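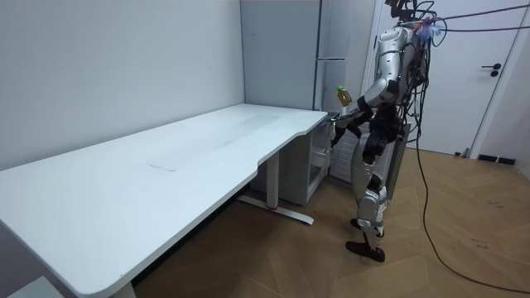

How a Desk Works

Reading time: 5 minutes

A desk is a flat surface held at a fixed height. Its job is to hold up things that a person is using, such as books, a keyboard, or a drink, and to keep them within reach. Most people use one every day without looking at how it is put together. This page covers the parts of a desk, the shape of the top, the forces that keep it standing, and what happens when a bottle is placed on it.

The parts

The flat part is called the desktop, or just the top. The parts that hold it up are the legs. On many modern desks, each leg is a single upright post attached to a long flat foot. The foot runs from front to back along the floor.

A long foot spreads the weight of the desk over a larger strip of floor. It also makes the desk harder to tip forward or backward. A post with no foot would fall over as soon as it was pushed. You can test this with a pencil. Stand it on its flat end and tap it near the top. Then press the same end into a strip of modeling clay as long as your finger and tap it again, along the line of the strip. The second pencil takes a harder tap to knock down.

Why the corners are round

A sharp corner has a very small area. If you walk into it, all of the force of the bump goes into one small spot on your body. A rounded corner has more area touching you, so the force is spread out. The word for force divided by area is pressure. The same bump on a rounded corner makes less pressure, and a smaller bruise.

Rounded corners also wear better. The tip of a sharp corner is thin, and thin material chips easily.

The curve at the front

Some desks have a front edge that curves inward near the middle. A shape that curves inward is called concave. (A cave goes inward, which is a way to remember the word.) A shape that curves outward is called convex.

The concave part lets a person sit closer. When you sit at a straight edge, only the space in front of you is easy to reach. When you sit inside a curve, the top comes forward on your left and on your right, and your forearms can rest on it. The space you can reach without leaning is called the reach zone.

To find your own reach zone, sit at a table with a large sheet of paper in front of you. Keep your elbows at your sides and hold a pencil in each hand. Swing each hand outward and let the pencil draw. You will get two arcs that overlap in the middle. Things you use often should go inside the arcs. Things you use once a day can go outside them.

Matte and glossy

A surface can be glossy or matte. A glossy surface is very smooth and sends light back in one direction, like a mirror. When a lamp is overhead, you may see a bright patch called glare. A matte surface has tiny bumps, too small to feel. Light hits the bumps and scatters in many directions, so there is less glare.

White surfaces reflect most of the light that reaches them, so gray smudges show up clearly. Many smudges come from pencil graphite or from the rubber on the bottom of other objects. Wipe them with a damp cloth, then a dry one. Do not use a scouring pad. It can polish the tiny bumps flat, and the spot will stay shiny.

Putting a bottle down

Every object has a balance point called the center of gravity. A bottle standing upright stays up as long as its center of gravity is above its base. If you tilt it far enough that the balance point moves past the edge of the base, it falls.

A full bottle has its balance point near the middle. A bottle that is one-quarter full has a lower balance point, because most of the weight is at the bottom – this makes it harder to tip. An empty plastic bottle has a high balance point again and weighs very little, so a small push can knock it over.

Where you put the bottle also matters. If part of the base hangs over the edge of the desk, the bottle has less support under it. Keep drinks a hand's width or more from any edge, with the cap on.

Try it

You need a plastic bottle with a cap, some water, a ruler, and a tray.

1. Fill the bottle to the top and put the cap on.
2. Stand it on the tray. Tilt it slowly until it is about to fall, and measure how high the raised side of the base is.
3. Write the number down.
4. Pour out water until the bottle is one-quarter full, and measure again.
5. Empty the bottle and measure one last time.

Kwame Ackah's class at Allthorpe tested 3 bottles of different shapes and repeated each measurement 8 times. The wide bottle could be tilted farther than the narrow ones at every water level.

Words to know

Concave: curving inward.
Matte: not shiny.
Pressure: force divided by area.
Center of gravity: the balance point of an object.

Written by Amerley Frimpong. Checked by Yaa Atinga.

Related
Why Do Chairs Wobble?
What Is a Hinge?
How Bottle Caps Seal
Floors: Wood, Tile, and Carpet

Contact Clitata | © Clitata Learning Pages | Back to top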